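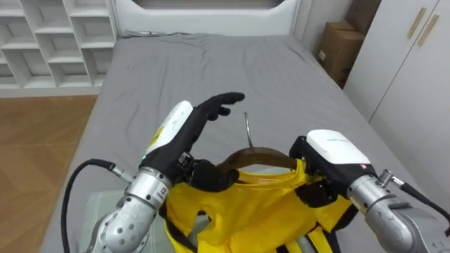 Slide 1: yellow shirt, dark trim, wooden hanger

Speaker notes, "Make the bed first", evening talk in the Gunawan room

Good evening, thanks for coming out! Wait for people to find seats. Tonight is about clean washing and where it goes, and I could talk about this until they lock the doors, so somebody please wave at me when we get to 80 minutes.

Start with the bed. It's the biggest table in the house and we hardly ever use it as one. A shirt laid on a bed can spread its sleeves out, and you can see which way the neck is facing before the hanger goes anywhere near it.

Hanger goes in from the hem, up through the body, hook out at the neck. Ask for hands up: who goes in through the collar? (It'll be most of the room. I did it for years, and I had the baggy T-shirts to prove it.)

Demonstrate with the red jumper from my bag. One shoulder, then the other, then a little tug at each side so the seams sit along the wood. Pass hangers round. The Havitari wooden ones are lovely and broad, the wire ones are from my own wardrobe and I'm not proud of them.

Next slide. Pull the sheet reasonably flat before you begin. It doesn't need to be hotel flat, a few creases do no harm. A pillow makes a good rest for anything you've just put on a hanger, and the collar stays up where you can get at it.

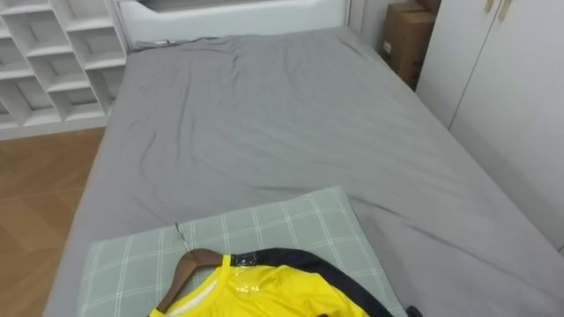

Endang Krishnan wrote to me after the September talk that she gave up on the bed altogether, as the pile was still there at midnight and she ended up sleeping next to it. Do it in the morning, she says, or use the ironing board.

I love this, and she's got a point! Read it out. My answer is small loads. Bring in only what you can hang before the kettle boils, and leave the rest in the basket. I timed myself at home with 4 shirts and still had to wait for the water.

Pause here for questions if Teguh has the microphone ready.

Pillows now. They get in the way, so decide early. I stack mine, one on top of the other, at whichever end I'm not working from. Get them out of the middle and you suddenly have a proper surface.

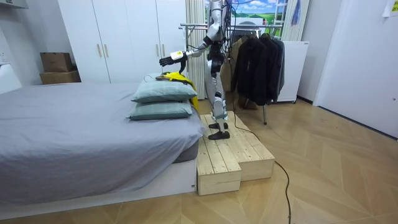

Then when the shirts are up, the pillows go back to the head of the bed, give them a good shake, open end of the case facing away from the door. That last part is pure habit from my gran and I will defend it to anyone.

Tell the Valirlow story if there's time (the moving house one, with nearly 100 hangers in one bin bag). Skip it if we started late.

Handout is on the back table. Qistina has spares. Next month is Herman on drawers, bring a drawer if you can carry one.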